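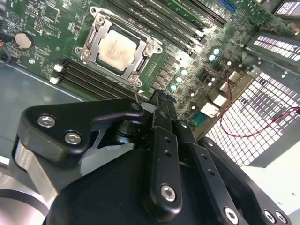 Most people who start on our bench, according to one of last year's hires, have built a PC or two at home and are surprised at how much of the job is taking them apart.

Brevden Refurbishing is looking for a bench technician at our Ilcombe workshop, starting in September.

The work
We take in retired office desktops and get them ready for resale. You will open cases, pull and test memory modules, replace coin-cell batteries, check processor sockets and tidy up cabling. Boards that fail testing go to parts recovery. The shop handles 400 machines a month.

What we ask for
Steady hands and good close-up eyesight, with or without glasses. You should know how to seat memory and release a processor retention bracket — we teach the rest. No degree needed.

Hours and terms
Shifts run from 11 a.m. to 6 p.m. The job is a 12-month contract, with paid training for the first six weeks. Tools, wrist straps and work coats are supplied. There is a shuttle from Kemetton station.

To apply
Send a one-page letter and a list of hardware you have worked on to the Ilcombe office. Applicants we shortlist will be asked in for a short bench test — bring nothing but your ID.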